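I spent a whole afternoon at the Trikora open house in Skokthorpe, and I'm still sorting through the pile of notes I scribbled on the back of my parking slip. The short version: they're selling a simulation kit for people who want to train a robot arm to do chores in a house, and visitors were allowed to drive it. So I drove it!

The building is an old seed warehouse on Dunleavy Road, easy to miss if you come in from the highway side (I did, twice). Coffee was by the door, and the demo stations ran along the back wall, each with a big monitor and a hand controller on a short cable. I grabbed the one nearest the window and hung on to it for longer than was polite.

The kit is called Trarnport, and what you're buying is a library of furnished virtual homes plus the software to put an arm inside them. The base license comes with 300 rooms. The larger one has up to 1,000, though the woman running my station said the last batch won't be out until November. You pick a house, pick an arm, pick a task, and go.
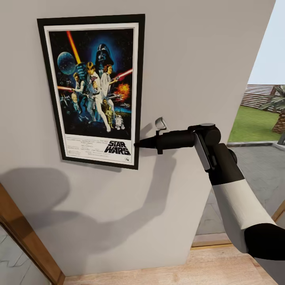 The controller took me a few minutes. Pushing forward moves the gripper forward from the arm's point of view, which is fine until you swing the viewpoint around and your brain insists on going the other way. I kept overshooting. There's a slow mode on the left thumb button, and once I found that I quit crashing into walls — mostly.

What I liked best was how lived-in the houses felt. I've tried a couple of these packages before and they tend to give you a gray box with a table in it. Trarnport has wood floors, door frames, yards outside, stuff on the walls. Shadows follow the arm as well, and I caught myself using them to judge how close I was to a surface.

Now the gripes. Loading a new house was slow, slow enough that I went and got a second coffee. The menus are a mess, with the task settings buried under a tab called "Session" for some reason. And I never got a straight answer on whether you can bring in your own floor plan with the base license. One person told me yes and another told me it was coming later.

They're handing out trial keys to anyone who signed the sheet by the coffee, so I'll be putting it on my own machine this weekend. My graphics card is pretty old and I have my doubts. If it runs at all, I'm starting with the kitchens.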